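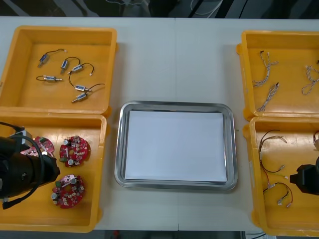
Sorting table with the yellow bins out and the paper-lined tray in the middle

Keeping small solenoids and round boards tidy while sorting: what do you line your tray with?

Posted by Birnham_bench in Workshop & Storage

Hello all, I hope this is the right section. I've been slowly working through a big box of mixed parts that came my way in February, and I've finally got a system I quite like. There are yellow plastic bins at each side of a white table and a stainless steel tray between them, which I line with a sheet of plain white paper. Solenoids go in one bin and the round red circuit boards in the one below it, and whatever I'm looking over goes on the tray.

My trouble is the leads. The solenoids have thin dark wires with a little white connector on the end, and the moment I put more than a handful in together they start crossing over one another. I lift one and two come with it, and I'm worried I'll end up pulling a wire out of its plug. I'm also not sure whether paper is the right thing under the boards, as they're packed with tiny components and I'd hate to do them a mischief. Is there a better liner? I'd like to keep the cost sensible, as I've already spent more than 50 pounds on bins!

Goller

Lovely setup, and I'm a bit envious of the table. I had just this bother with the wires, and what cured it for me was folding each lead back on itself and popping a small paper-covered twist tie round it, not tight, just enough to hold the loop. Leave the connector sticking out so you can grab that end. It takes an evening to do a big batch (I put the radio on and rather enjoy it) but after that they lie in the bin like good little fish. Lift them by the metal body, never by the wire. If you can't face the tying, lay them all facing the same way in a single layer and put a strip of card between them.

As for the tray, I'd keep the paper for the solenoids. It's cheap, you can write on it, and a dropped screw shows up beautifully against it. Cut it a touch smaller than the floor of the tray so it doesn't ride up at the corners.

nomo313

just use sandwich bags, one each. Done

Hämäläinen

I'd be a little careful with the sandwich bags for the boards, though they're fine for the solenoids. Ordinary plastic can build up static, and so can plain plastic bins. Proper antistatic bags don't cost much if you buy a pack, and so long as the boards stay in them they can go back in the yellow bins quite happily. For the table I'd get a dissipative mat with an earthing lead and wear a wrist strap when the boards are out. Paper on a bare steel tray isn't a substitute for that, though I used it myself for years before I knew better.

Do stand the boards apart if you can, too. Tall capacitors catch on the board next door when they're stacked, and I've bent a few legs that way. A bit of antistatic foam with slots cut in it works nicely.

Birnham_bench

Thank you, these are all so helpful. I've ordered a mat and some bags, and I'll make a start on the twist ties after tea. Does anyone know if the mat can be cut down to fit inside the tray, or should it stay flat on the table?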